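Beltano Print and Display
Position vacant: Print Finisher and Mount Cutter (part-time, ongoing)
Reference: 2594
Location: Tutimby workshop and counter
Reports to: Othmane Ouazzani, Production Manager

Beltano produces and mounts art reproductions for small galleries, regional museums and gift retailers. The person in this role trims, mounts, packs and records printed work, and covers the trade counter when required.

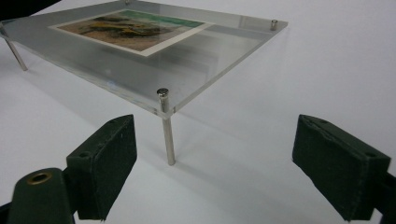
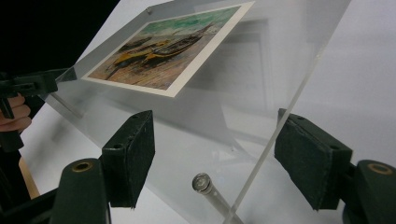
White-bordered prints on clear acrylic.

About the workplace

The Tutimby workshop handles short runs and single orders. Large-format printing is done at our Sumari site and the sheets are delivered to Tutimby flat, interleaved with tissue. All finishing is done at Tutimby. The team on site has 3 permanent staff, and the successful applicant will work alongside them without direct supervision for part of each shift.

Most orders are for paper prints with a plain border, supplied loose, in a window mount, or mounted to board. A smaller share goes out with acrylic fittings. Framing in timber is sent to an outside contractor and is not part of this role.

Duties

Trim printed sheets to the order size using a rotary trimmer and a hand knife.
Measure and cut window mounts on a manual bevel cutter.
Check colour against the signed proof under the viewing lamp and set aside any sheet that does not match.
Hinge prints to backing board with paper tape and wheat starch paste.
Clean acrylic with the approved solution and a microfibre cloth. Paper towel is not used.
Fit protective film, corners and outer packaging.
Enter each finished job in the Chávez job tracking system before it leaves the bench.
Count and record mount board, tape, blades and cartons at the end of each month.
Serve trade customers at the counter, take payment and release completed orders.
Keep the cutting benches and the floor beneath them clear of offcuts.

Essential criteria

Experience in picture framing, bookbinding, print finishing, sign making or a similar bench trade.
Ability to measure and cut to within half a millimetre, repeatedly, over a full shift.
Ability to tell small differences in colour. A standard colour vision test forms part of the interview.
Ability to lift flat cartons to 15 kg and to stand for most of the working day.
Clear handwriting and basic computer skills.
Current right to work in Australia.

Desirable criteria

Knowledge of acid-free and cotton rag boards.
Experience with pressure-sensitive adhesives and cold mounting.
Use of the Chávez system or similar job tracking software. Training is given if required.
Current driver licence. There is an occasional delivery run to Sumari.

Formal qualifications are not required. Applicants who have completed part of a trade certificate should list the units passed.

Hours and pay

The position is 3 shifts per week. Shifts start at 7:30 am and finish at 3:30 pm, with a 30-minute unpaid meal break and a 10-minute paid break each morning. Shift days are set by roster, which is posted two weeks ahead. Additional shifts may be offered before school holidays and during the gallery catalogue period. They are optional.

Pay is hourly and is set at the level that matches the applicant's experience. The rate will be stated in the written offer. Superannuation and leave are paid as required by law. A tool allowance of $75 is paid on commencement for a personal steel rule, knife and apron. Blades are supplied.

A probation period of six months applies.

Health and safety

Enclosed footwear must be worn in the workshop. Long hair must be tied back at the trimmer. Used blades go in the sharps tin at each bench and are not to be placed in general waste. Cut-resistant gloves are supplied and must be worn on the non-cutting hand when working with board thicker than 2 mm. Solvent cleaners are not stored on site.

The workshop is on the ground floor. The stockroom is up one flight of stairs and there is no lift. Applicants who need an adjustment to the duties or to the interview should say so when applying and it will be discussed before the interview date.

How to apply

Send the following as a single file:

A résumé of no more than two pages.
A statement of no more than 577 words addressing the essential criteria.
Names and contact details of two referees, one of whom has supervised your work.

Do not send original work samples. Photographs of finished mounts or bindings may be added to the end of the file. Label each one with the date made and the materials used.

Applications may be lodged through the Positions Vacant form on the Beltano website or handed in at the Tutimby counter. Quote reference 2594 in either case. Applications close at 5:00 pm on 19 Mar 2022. Late applications will not be read.

Selection process

Shortlisted applicants will attend an interview and a paid bench trial at Tutimby. The trial takes two hours. Applicants will be asked to cut one window mount from a written order, hinge one print and pack both for dispatch. All tools and materials are supplied, but applicants may bring their own knife.

Applicants who are not shortlisted will be told by email. Files are kept for six months and then deleted, unless the applicant asks for earlier removal.

Questions about the duties should be directed to Othmane Ouazzani through the trade counter, mornings only. Recruitment agencies are asked not to make contact.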